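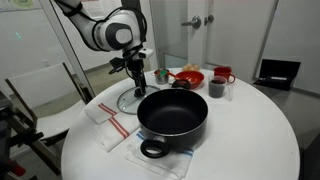 The kettle at Hineo goes on at half past eight, and until it has boiled you will get very little sense out of Margarida Ramalho. She waves me to a chair, moves a pile of tea towels off it, thinks better of it and gives me a different chair, and then disappears to look for milk. I had come to see people teach a robot to cook, or at any rate to do the parts of cooking that come before and after the cooking, and I had pictured something rather hushed, with white coats. What I found was more like the back room of a village hall on the morning of a lunch club, all saucepans and cloths and somebody calling through the door to ask who had taken the good scissors.

Hineo is a small firm, seven people when everyone is in, and its business is showing robot arms how to do household jobs. Very little of this involves typing. Margarida, who trained as a physiotherapist and still looks at your shoulders before she looks at your face, does most of her teaching with her hands. She takes hold of the arm above the wrist, lets it go slack, and leads it through the job as you might lead a nervous partner round a dance floor: out over the table, down to the knob of a lid, fingers closed, up again, across to the pot. The arm keeps a record of every bend it made along the way. Then she does it again with the lid somewhere else, and again, and again after that.

"You mustn't be too neat about it," she told me, once the tea was poured (strong, and in a mug the size of a flowerpot). "If I put the lid in the same spot every time, I've taught it that lids live in that spot. My mother's lids live all over the house."

Lids, I learned, are a great subject here. A glass lid is a nasty thing to show a robot, because the cameras tend to look straight through it and see table. The knob is the one part they can be sure of, so the knob is where every lesson begins. You come down over it from directly above, you close gently, and you wait a beat before lifting. Margarida is very firm on the beat. Her colleague Bereket Fikre thinks it wastes time, and they have been having the same friendly argument about it since June.

Bereket works the other way, by remote control. He sits with a pair of handles that he and the others call the Litska, and as he moves them the arm moves too, a shade behind him, so that watching the pair of them is a bit like watching someone sing along to a hymn they half know. He prefers it because his own body is out of the way. When you guide the arm by hand, he says, your elbow is forever in front of something, and the robot ends up learning from pictures with a large cardigan in the middle of them. Margarida was wearing a large cardigan at the time and took this very well.

They let me have a go, which was kind of them. I had assumed that a lifetime of putting lids on saucepans would count for something! It counts for almost nothing. With the handles in my grip I could see the knob perfectly well and still came down beside it, three times running, with a little click against the glass that made everyone in the room breathe in. On the fourth try I got hold of it, lifted it much too fast, and set it down on the pot at such a tilt that Bereket reached over and straightened it without a word. He kept the attempt, though. He says the clumsy ones are useful as long as they are labelled honestly, and mine went into the record marked "visitor".

A full lesson on one job runs to 42 goes, and by the thirtieth or so even cheerful people grow quiet. The towels get shifted, the cups and pans change places, and somebody writes it all down in a ledger that Adanech Kahsay has kept since the firm started. She showed me a page of it. The handwriting is beautiful and the entries are wonderfully plain: "lid left, pot right, striped cloth under", "dropped, no harm", "stopped for lunch".

I asked Adanech whether she would have one of these arms in her own kitchen. She thought about it for a good long while, turning her pencil over. She would, she said, for her aunt, whose hands are bad and who has not been able to lift the big stew pot down on a Sunday for years. For herself she wasn't sure. She likes a bit of clatter, and she likes to be the one making it.

By then Margarida had turned the lid round, nudged one of the cloths a few inches along, and taken hold of the wrist again. "Once more before we stop," she said, and Adanech opened the ledger.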